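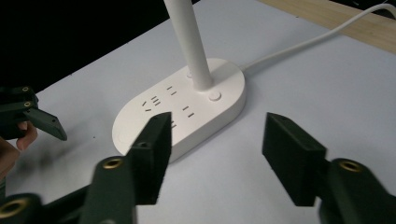 Figure 5. View from the wrist camera of one hand-held gripper, with the lamp base between the finger pads. The second gripper enters at left.

3.2 Gripper Setup and Upkeep

The Fledano station uses a pair of hand-held grippers, each with its own camera. Both are built from the same printed parts, and the dark green arms carry brass threaded inserts so that fingers can be changed without cutting new threads in the plastic. Two finger types are in use. Block pads with a matte black face are fitted for holding flat-sided objects, and a tapered tip is fitted for buttons, plugs and other small features. The desk lamp in Figure 5 calls for both, as its base has outlet slots and small round buttons on the top surface.

Pads are checked before each session and replaced after 40 hours of use, or sooner if the face shows a tear or a shiny patch. To replace a pad, the operator removes the screw, wipes the seat with a dry cloth and fits the new block with its inner face parallel to the opposite one. A feeler gauge is run down the closed fingers at three heights. We found that most alignment faults came from overtightening – the insert turns in its hole, and the pad then leans inward under load. A loose insert is heated and reset once. If it turns again, the arm is scrapped.

The camera mount is checked next. With the jaws fully open, both pads must be visible and the space between them clear, so that the object stays in view during the approach. Any change of finger is followed by a new calibration with 20 views of the Aasen target board. The result is accepted only if the mean reprojection error is below the limit set in Section 3.1; otherwise the lens is cleaned and the procedure is repeated. The jaw width reading is then set to zero with the pads just touching.

The table needs little care. It is wiped down every Tuesday, and power cables are led toward the back so that they do not cross the path of either gripper. A full service of the pair takes one operator 8 minutes when no insert has to be reset.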